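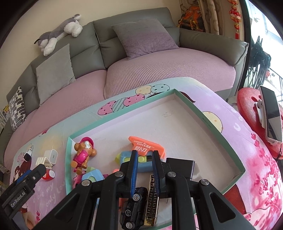

One Pendimach reader wrote in that the odds and ends had taken over the living room at home, and asked where anyone was meant to start.

The Florndale household tidying drive starts again on 21 Jan 2024, and this time it deals with small things – toys, chargers, cable holders and whatever else ends up in a heap near the sofa. Households are asked to pick one heap, sort it into a shallow box or lid, and find a place for each item. The first round, in November, drew 56 households and covered kitchen drawers.
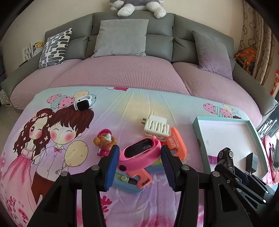
Sofas and low tables were named most often when people were asked where clutter gathers, ahead of hallways and bedside shelves. The drive runs for two weeks. Toys in good order can be left at the Niklow hall on Ignacio Road, where boxes will be put out by the side door. Chargers and old adapters go in a separate bin – they should not be mixed with toys.
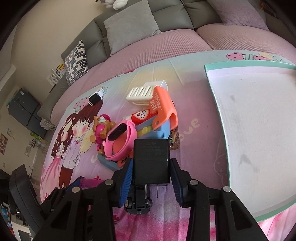 A power adapter, a fitness band and small toys on a cartoon-print cover.

Entry is free and forms are at the hall.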